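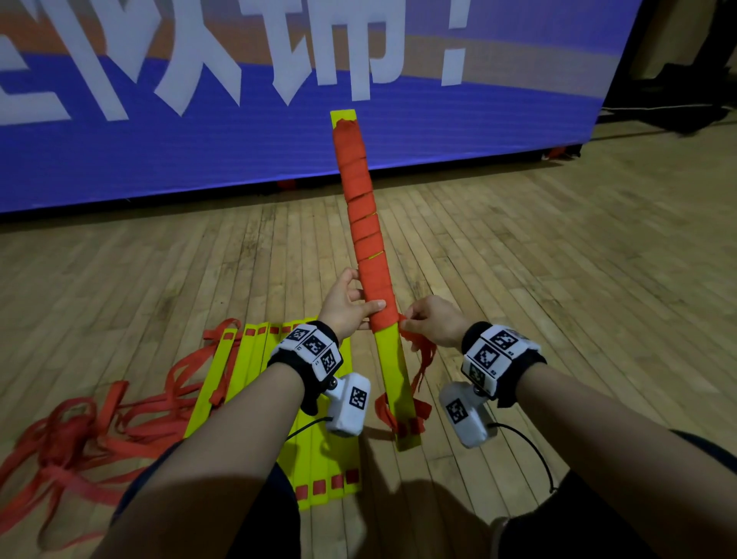
Clutwood Sports Hall Forum > Floors and Surfaces > Re-sealing before winter

mostdale_pe
Oct 7, 2019
Our hall floor is due a re-coat in November. It is solid beech, 324 square metres, last sanded nine years ago. Contractor wants to sand back to bare wood. Is a light abrade and two coats enough?

gritnine
Depends what is on it now. If the old seal is sound and there is no wax, abrade with a 220 mesh screen and re-coat. Do a tape test in a corner first.

halfcourt
Disagree. Nine years of mopping leaves residue in the joints and the new coat will peel. We tried the cheap route at Clindberg and had to sand eighteen months later.

gritnine
Was that floor degreased first?

halfcourt
Mopped with the usual cleaner, twice.

gritnine
Then it wasn't degreased. Peeling along the joints is what I would expect.

mostdale_pe
Tape test done in two places. Clean by the stage, flakes lifted near the fire door.

halfcourt
Sand it.

gritnine
Sand the door end only, screen the remainder. Check the moisture reading there as well.

mostdale_pe
The colour won't match if we do half. Asking for both prices.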